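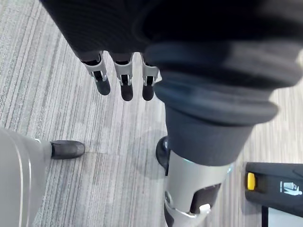
**Ticket 3388 - scoreboard drops out, home gym**
Opened December 20, 2025 by Deok-su Jin, athletics
Assigned: Do-yoon Do
Status: open, workaround in place

**Problem**
Main board went blank twice in the women's game vs Plarkine. First time with 12 left in the half, refs stopped play, table kept time on a stopwatch. Shot clocks stayed up the whole time. Pep band kept playing so crowd was fine, coach was not.

**Tried at halftime**
- power cycled the Dillex console, board back in 35 seconds
- swapped antenna w/ the volleyball one, no change
- board dropped again early 3rd quarter, score came back as 0-0, had to key it in by hand

**Do-yoon, next morning**
Ran console alone in empty gym, over an hour, no drops. Turned on the student section wifi and the T-shirt toss sound rig, dropped in four minutes. Wireless mics are on the same channel as the board I think. Moved console to channel 7. Need to recieve the manual from Hovness to be sure 7 is ok for this model.

Error on console was 102, "no link". Not in the quick guide.

**Deok-su**
Same thing happend in September at the volleyball opener, Jang reset it and didnt log it. Pls log these. Men's game is next, we've got the halftime free throw contest and a sponsor clip on the board, can't lose it.

**Workaround**
Cable from console to wall jack behind the scorer's table, tape it down. Keep flip cards at the table. Mics off during play, anthem and lineups only.

**To do**
- Do-yoon: call Hovness re 102 and channel list
- Deok-su: tell the band + announcer about the mics
- retest with full sound before doors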